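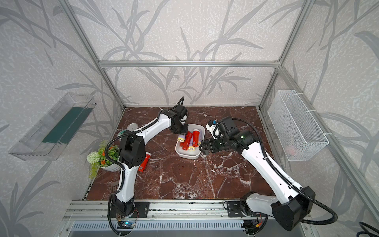 Bon, petit point sur la collecte, on m'a demandé où on en était. On a passé les 407 démos sur la tâche « lampes de poche dans le bac ». Objectif avant septembre : 417 par tâche, donc celle-là est presque bouclée !

La téléop à deux bras, c'est un coup à prendre. Mes premiers épisodes sont affreux — le bras gauche hésite, le droit attend, on dirait deux personnes devant une porte. J'en ai jeté 101 au tri (oui, ça fait mal).

Ce qui compte pour nous, c'est la variété. Entre deux épisodes je change l'orientation des lampes, j'en laisse parfois une à côté du bac, je mélange les rouges et les violettes. Si tout est toujours rangé pareil, la politique apprend la position par cœur et puis c'est tout.

Le papier peint à feuillages et le plateau effet marbre, même logique. Chez Ormsby ils changent de fond toutes les 8 séances, chez nous à Priltmont c'est plutôt quand j'ai le courage de décoller.

Prochaine étape : entraînement sur le lot complet, puis on teste avec des objets jamais vus. Je reviens poster les courbes, même moches. Et si quelqu'un a un bon outil pour annoter les échecs, je prends !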